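Call for participants: evening drawing and local history course in Cundulness

Posted 17 May 2025
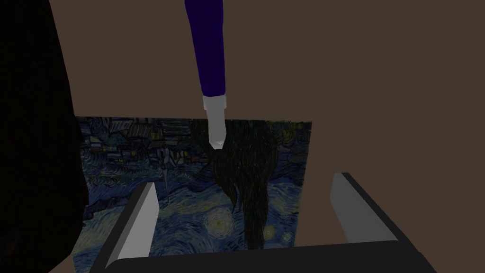 The Rusmont Study House is looking for adults who would like to join our new evening course in Cundulness. The course puts together two things which we have taught separately until now: simple drawing and reading of old town records. It starts in August and continues for 3 months, with one meeting each week.

What we will do

Each participant chooses one street or one building in the old part of Cundulness and follows it during the whole course. You will draw it from life, look for it in maps and letters, and at the end write a short text. The Mogensen collection, which was given to us last winter, has 1,863 items, mostly letters, bills and small maps of the harbour. Many of them were never read since they were put in the boxes, so it is quite possible that you will find something new.

Who can apply

You do not need any experience in drawing. You should be over 18 and able to read English without much difficulty. Some letters are in Danish, but we will give you translations — not beautiful ones, but good enough for the work. We are especially glad to hear from people who moved to the town recently, and from those who worked in the Dremstead boatyard before it closed.

Please apply only if you can come to most of the meetings. The group is small and we work in pairs, and it is difficult for your partner when you are away often.

Costs

The fee is 60 pounds and includes paper, pencils and copies of the records. If this is too much for you, write it in your application and we will find a solution. Travel from Dremstead is not paid, but we can help you to share a car.

How to apply

Send us a letter or an e-mail of not more than 200 words. Tell us which street or building interests you and why. Please also write if you need a place without stairs, because the reading room is on the upper floor and we must then bring the boxes down to you.

We answer every application, also when the group is already full. In this case we can keep your name for the spring course, if you wish.

Rusmont Study House, Cundulness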